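Print this thread | E-mail this thread

Moving house with two kids' worth of craft gear - how do you pack it?

mendo_jan wrote:
We move from Skidham to Mendstead in October and I'm stuck on the craft cupboard. The removalist quoted for 34 cartons and I've nearly used them up on the kitchen and books. Do people pack the little stuff properly or just tape the drawers shut and hope?

Re: Moving house with two kids' worth of craft gear
tallowwood wrote:
Tape the drawers shut. I've moved four times that way and never lost anything worth having. Use the painter's stuff so it doesn't lift the varnish.

Re: Moving house with two kids' worth of craft gear
Majdi Zein wrote:
I'd disagree with that. Our removalists laid the chest of drawers on its back and everything ended up in one heap behind the bottom drawer. It took a whole weekend to sort out. Pull everything out and sort it on the dining table before you pack a single box. Keep the hair clips, rolls of tape and small plastic bits apart from the start, and give each kind its own zip bag.

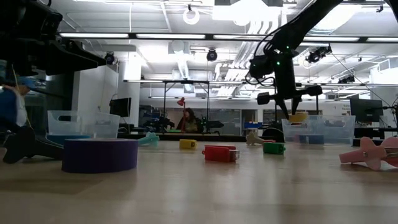

Re: Bags or tubs?
mendo_jan wrote:
Are zip bags strong enough? I was looking at the Trosiden stacking tubs but they add up once you want more than a couple.

Re: Bags or tubs?
kero_lamp wrote:
Bags are fine for anything light. Ice cream tubs for beads and buttons. My daughter had a jar with 1,000 beads in it, according to the label, and the lid came off in the boot of the car. I'm still finding them.

Re: Bags or tubs?
tallowwood wrote:
You're all making work for yourselves. If it's tiny and plastic, cull it. The kids won't notice.

Re: Bags or tubs?
Majdi Zein wrote:
Mine noticed. I threw out a bag of odds and ends before our last move and heard about it until Christmas. Ask them first - they'll let half of it go if you give them the choice.

Re: Bags or tubs?
mendo_jan wrote:
OK, going with bags, and the kids can do their own cull. Last question: has anyone used Haddadin for a local move? They want $886 all up, with 2 men and a truck.

Re: Bags or tubs?
kero_lamp wrote:
Check whether that includes stairs. Ours didn't, and we only found out on the day.

Print this thread | E-mail this thread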